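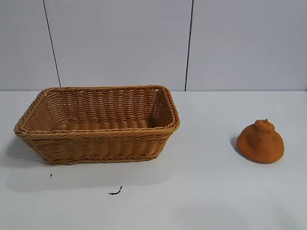
The Ravn Low Basket

Hello again! I've been wanting to put the Ravn on its own page for ages, and every time I sat down to do it I got distracted and went off to wrap parcels. So, the Ravn. It's the low rectangular one in warm caramel brown, and if you've ever been to my kitchen you've met it, usually with bananas in it.

I first picked it out for fruit. Bowls drive me a bit crazy for fruit (everything rolls to the middle and sits on top of everything else, and then you find the sad one at the bottom a week later). A long, low basket lets you spread things out in one layer, and you can see what needs eating. The sides lean outward a little, so the top is wider than the base and you can get your whole hand in without fishing around.

What it's like

The weave is tight and even, with ribs running up through the horizontal strands, and there's a twisted border around the bottom edge that I really like. The rim is my favorite part, though! It's thick and rolled and braided, with soft corners, and it's comfortable to grab when you're carrying the thing from counter to table with one elbow holding a door open.

The floor inside is ridged, like a row of little cords side by side. Oranges and lemons are perfectly happy on it. If you're using it for cherries or grapes, put a cloth down first, or you'll be picking stems out of the grooves. Ask me how I know.

Color varies a bit from basket to basket and even along the same basket. Mine looks more golden on the inside and darker brown outside, and it changes again depending on which lamp is on.

What people put in it

Fruit, obviously. Bread rolls at dinner, with a napkin folded under them. My friend Şengül Ağca bought one for mail and keys by her front door, then came back for a second one because her kids had filled the first with hair ties and bus passes. I've also sold a bunch to people who keep them in the bathroom for rolled washcloths. I'd say that's fine as long as you don't let it stand in a puddle.

It's an open basket, so there's no lid. I get asked about that a lot. If you want something closed, look at the Brundov, which has a hinged top and is a good deal taller. And if you need handles, the Clavetti is the one for you (same kind of brown, but round).

Looking after it

Shake it out over the sink, then go along the weave with a dry paintbrush. I use a cheap one from the hardware store and it gets crumbs out better than any vacuum attachment I own. For sticky spots, a damp cloth, and then leave it upside down on a towel overnight. Please don't put it in the dishwasher. Somebody did, in April, and sent me a picture, and I was upset for both of us.

Ordering

It ships in its own box, and I can get up to 5 in one parcel if you're buying for a cafe or a wedding. Item number is 578, in case you're ordering by phone. For holiday delivery I need your order by 7th December, and after that I'll still send it but I can't promise it gets there in time to be wrapped.

If you're local, you can pick up at the Ponton shop and skip the shipping. Snædís Damgaard is at the counter most mornings and will happily let you hold one up against your tape measure. Returns are fine within 8 weeks, crumbs and all, just drop me a note first so I know it's coming.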